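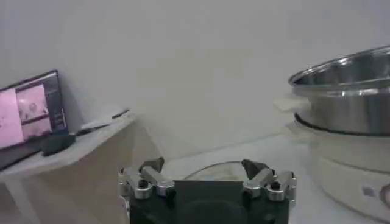
Section 3. Setting up the Katona kitchen scale

Please read this section before you put in the batteries. It is for the Katona scale with the square plate, and also for the older model named Flavden, which has the same keys but a smaller display. Where the two models are different, it is written in the step.

3.1 Choosing the place

1. Choose a table or bench that is flat and does not move when you lean on it. A folding table is not suitable.
2. Keep the scale one arm's length away from the stove, the kettle and the microwave oven.
3. Wipe the bench with a dry cloth. A grain of rice under one foot is enough to give a wrong weight.
4. Put the scale on the bench with the display toward you. All four feet must touch.
5. Press softly on each corner with one finger. If the scale rocks, turn the foot at that corner until the rocking stops.

Note: Do not put the scale on a cloth, a rubber mat or a cutting board. The weight will change slowly while you watch it, and many customers send the scale back to us for this.

3.2 Batteries

1. Turn the scale over and lay it on a folded towel.
2. Push the tab of the battery cover and lift.
3. Put in 2 new AAA batteries. The plus and minus signs are pressed in the plastic.
4. Close the cover until you hear a click.
5. Turn the scale back and wait until the display shows a row of lines. On the Flavden model the display stays dark until you press ON.

Caution: Never mix an old battery with a new one. Take the batteries out if you will not use the scale for a whole season, for example at the cottage in winter.

3.3 Choosing the unit

The scale leaves our shop in grams. To change:

1. Press ON and wait for 0.
2. Hold UNIT until the letters in the corner begin to blink.
3. Press UNIT again to go through g, kg, oz, lb and mL.
4. When you see the unit you want, let go and wait. The blinking stops by itself.

Note: The unit mL is right only for water. For milk the error is small, and for oil or honey it is large. If your recipe gives honey by volume, please use a measuring cup.

3.4 First check with a known weight

Do this check one time when the scale is new, and again after each change of batteries.

1. Press ON with nothing on the plate. Wait for 0.
2. Put the check weight in the middle of the plate. The check weight sold with the Katona is marked 215 g. Pick it up by the edge with a dry hand.
3. Read the display when the small circle on the left appears. The circle means that the reading is stable.
4. If the display shows 214, 215 or 216, the scale is ready. Go to 3.5.
5. If it shows another number, take off the weight, press OFF, and do section 3.1 again from the start. Then repeat the check.
6. If the number is still wrong, do the calibration in Section 6.

You can also use a sealed packet of food for a rough check, but remember that the printed weight does not include the packet.

3.5 Using the TARE key with a bowl

TARE takes away the weight of the bowl so that you see only the food. Please practise it one time with water before you use it with flour.

1. Press ON and wait for 0.
2. Put the empty bowl in the middle of the plate. The display now shows the weight of the bowl, for example 568 g.
3. Press TARE one time, shortly. The display goes to 0 and a small T appears.
4. Add the first ingredient. Stop pouring a little before the number you need, then add the last part with a spoon.
5. Write down the number if you want to keep it.
6. Press TARE again before the next ingredient.
7. When you lift the bowl off, the display shows a minus number. This is normal. Press TARE to return to 0.

Note: It is practical to write the weight of your favourite bowl on a piece of tape and stick it inside the cupboard door. If the scale turns off in the middle of the work, you can weigh everything together and subtract. With the bowl from step 2, a full reading of 1637 g means 1069 g of dough.

Caution: The bowl counts toward the maximum load, also after you press TARE. Do not drop food onto the plate from a height. Do not leave a full bowl on the scale overnight, even if the dough has to rise.

3.6 Automatic switch-off

The scale turns off by itself when the weight does not change for a few minutes. Bakers often find this time too short. To make it longer:

1. With the scale off, hold TARE and press ON.
2. The display shows A1. Press UNIT to change to A2 (longer) or A0 (never).
3. Press TARE to save.

The Flavden model has only A1 and A2. If you choose A0, please remember to turn off the scale by hand, or the batteries will be empty very soon.

3.7 Messages during set-up

Lo: The batteries are weak. Change both.
EEEE: Too much weight. Take it off immediately.
Lines that do not go away: The scale feels movement. Check the bench, close the window if there is wind, and wait.
Minus sign at start: Something was on the plate when you pressed ON. Press OFF, clear the plate and start again.

3.8 If you need help

Write to the Lestirach service desk, to Afia Gyamfi for the Katona and to Zhiqiang Deng for the Flavden. Please tell us the model, the message on the display and which step you were doing. Spare battery covers and feet in grey or white can be ordered at the same desk. In October we close for stocktaking, and the answers are slower.

Cleaning and storage continue in Section 4.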